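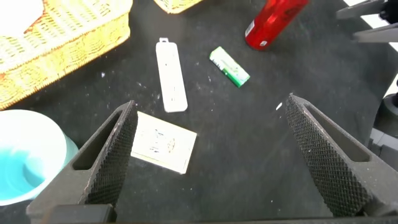

Tabletop Sorting Cell, Progress Report to Admasu
Submitted by: Citlali Bermúdez, project lead, Furnov
Covers the period since the December report
Last updated: 11/06/2026

4 shares | 2 comments

1. Status

The project is behind plan. Work with the gripper powered was suspended after run 629 of the planned 2000 because of a stop fault, and has resumed at reduced speed on one of the two cells. Cell A is running. Cell B is powered down and tagged until the parts listed in section 6 are fitted. Most of this report concerns the fault.

No one was hurt. One battery was damaged and disposed of. The gripper fingers were inspected and put back in service.

2. Work completed before the fault

The task set for this period was mixed tabletop sorting: picking household objects off a dark mat and placing them in baskets. The object set was agreed with Admasu at the start of the project and has not changed. It covers flat items, rigid items, small cylinders, bottles and open containers of liquid. Containers of liquid are obstacles only and are never grasped.

Results by class, in brief:

Small cylinders are picked reliably when the long axis lies across the closing direction of the fingers. When the axis lies close to the closing direction, the fingers tend to push the object along the mat. Ibsa Wako has added a wrist rotation before the final approach, which corrects most of these cases.

Flat cards remain the weakest class. The finger tips are too thick to get under a card lying flush on the mat. Sliding the card to the mat edge works but takes too long to be useful. A thinner tip has been drawn up and not yet made.

Bottles on their sides are picked without trouble if the approach is centered. Glossy surfaces produce highlights that shift the estimated center toward the light. The offset is repeatable and is now corrected in software.

Power strips are heavier than the other items and swing when lifted from one end. The grasp point has been moved to the middle of the body.

Lint on the mat is sometimes detected as a small object. A minimum size filter was added. The mat is now also cleaned at the start of each shift, which had been in the procedure and was not being done.

3. The fault

During run 629 on Cell B, the arm approached a small cylindrical battery and began to close. Letay Moges, who was operating, saw that the fingers had caught one end of the battery and not the body, and pressed the stop button on the pendant. The arm stopped at once. The gripper did not. It continued to close for 600 milliseconds, and the knurled face of one finger tore the battery wrapper near the end cap.

The required time from button press to zero gripper motion is 100 milliseconds or less. This figure is in the safety plan approved before the first powered run.

Letay Moges switched the cell off at the wall, cleared the area and reported the event to Ayantu Mersha, who holds the safety role for the project. The battery was moved with insulated tongs to the metal bin outside the lab. There was no smoke and no leak that we could find. Both cells were tagged out within the same shift. Cell A had shown no symptom, but it had the same gripper wiring.

4. Cause

The arm and the gripper are supplied separately and stop in different ways. The arm has its own safety circuit, and the stop button acts on it directly. The gripper was wired to stop by message only: when the arm enters its stopped state, the cell computer sees the change and sends a halt command to the gripper over the serial link.

Gebremedhin Mekonnen reproduced the delay on the bench with no objects present. The halt command was being sent on time. It was then held in the send queue behind position commands that had already been written. The queue is emptied in order and has no priority setting. With a short queue the halt arrives well inside the limit. With a full queue it does not.

The queue was full because of a change we made ourselves. Two weeks before the event the gripper command rate was raised to give smoother closing on light objects. The change was tested for grasp quality and was not tested for stop time. It was entered in the software log as a tuning change, and tuning changes did not at that point require a safety review.

Two further conditions made the result worse:

The gripper force limit on Cell B had returned to the factory setting after a controller restart. The project setting is lower and is meant to be written at every startup. The startup script checked that the write had been sent and did not read the value back.

The monthly stop test measured the arm only. The test sheet has a line for the gripper, and on each sheet we hold that line is initialed. Ayantu Mersha asked the people who had initialed it what they had checked. All of them had watched the gripper with the fingers already at rest, where a late halt cannot be seen. The sheet did not say the gripper had to be moving. We consider this a fault in the sheet.

5. Risk

The fingers are stiff and the knurling, though fine, is sharp enough to break skin. At the factory force setting a hand caught between them would be injured. Operators stand outside the marked line during a run, but they do reach in to reset objects between runs, and the old procedure allowed this with the gripper powered.

Liquid on the mat is a second concern. A container was within reach of the arm on most runs. Had the gripper continued to close on the rim of a bowl, a spill toward the arm base was likely. The arm base is splash rated. The serial converter was not and sat below the table edge. It has been moved to the rear shelf.

We have graded the event as serious under the safety plan. The grading reflects what the fault could have done with a hand in the work area.

6. Corrective actions

Done, Cell A:

- Gripper supply now passes through a relay driven by the arm safety circuit. Pressing stop removes power from the gripper motor with no software in the path.
- Command rate returned to its earlier value.
- Send queue limited to one pending command. A new command overwrites the old one.
- Force limit read back after every startup. If the value does not match, the cell will not leave idle.
- Stop test rewritten. The gripper must be closing on a foam block at full run speed when the button is pressed, and the time is taken from the motor current trace.
- Reach-in procedure changed. Gripper power is off before any hand crosses the line.

Open, Cell B:

- Relay and enclosure on order from Brokent. The first relay delivered had the wrong coil voltage and was returned.
- Replacement serial converter received, not fitted.
- Full stop test to be witnessed by Ayantu Mersha before the tag is removed.

Open, both cells:

- Any change to command rate, force, speed or wiring now needs a signature from the safety role. The form is in draft. Until it is issued, the changes are being signed in the paper log.
- Real batteries have been taken out of the powered task. Weighted dummies of the same size will be used. If Admasu needs results on real cells for the final report, please tell us early, as it will require a separate enclosure.

One note on the relay. Removing power lets the fingers relax, so a held object is dropped when stop is pressed. For the present object set this is acceptable. It would not be acceptable for glass or for anything hot, and the next phase proposal should be read with that in mind.

7. Results after the change

Cell A passed the new stop test on every attempt, at full and half speed, with the queue loaded on purpose. Measured times were all inside the limit. The traces are in the shared folder under Cell A / Stop.

Grasp quality on light objects is slightly worse than before the fault, as expected with the lower command rate. Cards are affected most. Ibsa Wako is looking at shaping the closing motion inside the gripper controller, which would give the smoother close without the extra traffic on the link. This would count as a change under the new rule and will be stop tested before use.

8. Schedule and cost

The full set of 2000 runs will not be finished by the date in the agreement with one cell working. With Cell B back in service we expect to finish one reporting period late. We do not propose to cut the number of runs. Runs completed before the fault remain valid for grasp results, with a note against those on Cell B for which the force setting cannot be confirmed.

The relay, enclosure and converter are covered by the equipment line. Staff time on the investigation was taken from the analysis line and has used up its reserve. No additional money is requested at this time. We do request written agreement to the later end date.

9. Decisions needed from Admasu

- Agreement to the later end date.
- Agreement to dummy batteries in place of real ones.
- Whether the stop fault should be reported to the Trullwood group, who use the same gripper wiring drawing. We would prefer to send it now. Ayantu Mersha has a two-page summary ready.

Attachments: stop test sheet, old and new; bench traces; revised wiring drawing; event record signed by Letay Moges and Ayantu Mersha.

Contact: Citlali Bermúdez, Furnov project office
© Furnov. All rights reserved. | Back to top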